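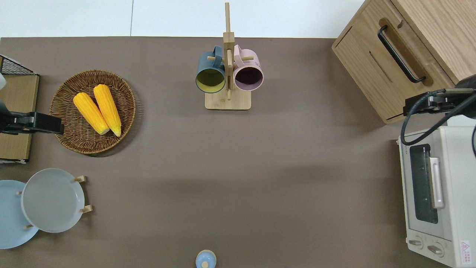 Figure 7.1 Corn cobs in a woven tray, with a mug tree and plate rack on the same worktop.

Chapter 7
Storage on the Worktop

Chapter 6 dealt with fitted cupboards. This chapter deals with items that stand on the worktop itself: racks, trees, trays and small free-standing cabinets. They are treated together as open and closed storage, and the same three measurements apply to each — footprint, height and reach.

Footprint is the area of worktop a holder covers. A mug tree has a small footprint for its capacity, as the mugs hang from pegs on a single post. A plate rack holds plates on edge between pegs and takes up less width than the same plates laid side by side. A round tray is less efficient in a corner, where its curve leaves a gap of around 10 cm that is hard to use.

Closed storage is measured in the same way, with an allowance in front for the hand and for any drawer or door. In the exercises this allowance is 29 cm.

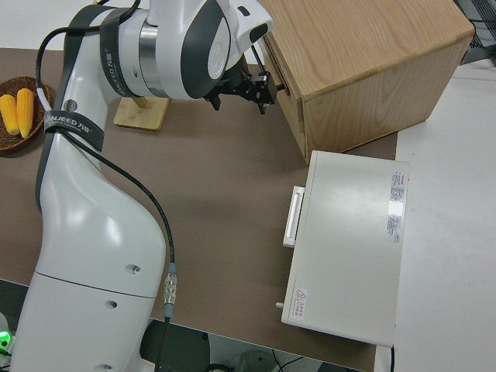 Sarita Chauhan objects to a fixed allowance. In her notes on the Hurden kitchens she argues that a shallow drawer needs far less clear worktop than a hinged door, and that a single figure wastes space in small rooms. Her method is set out in Section 7.4.

Reach is taken from the front edge of the worktop to the nearest point at which the item can be gripped. Items in daily use should have the shortest reach. Heavy appliances are placed first and the lighter holders fitted round them.
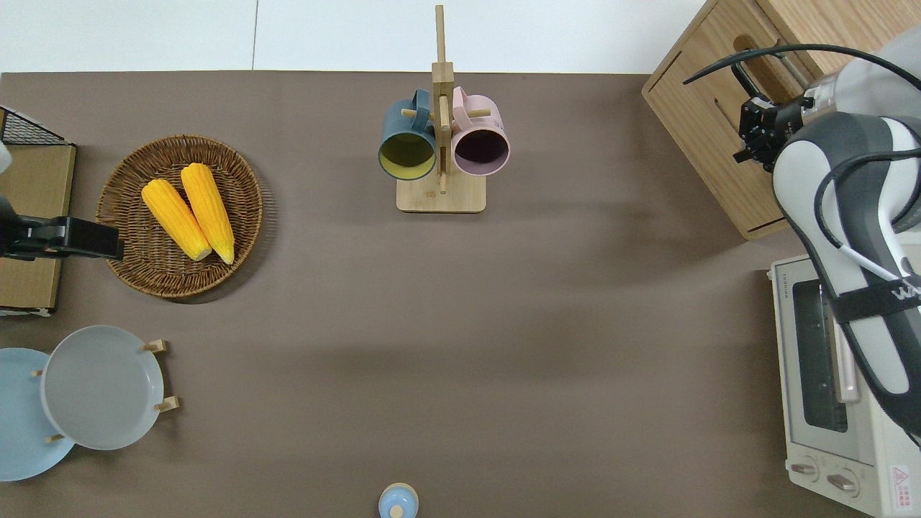
Figure 7.2 Open and closed storage on one worktop, with a toaster oven in front of the cabinet.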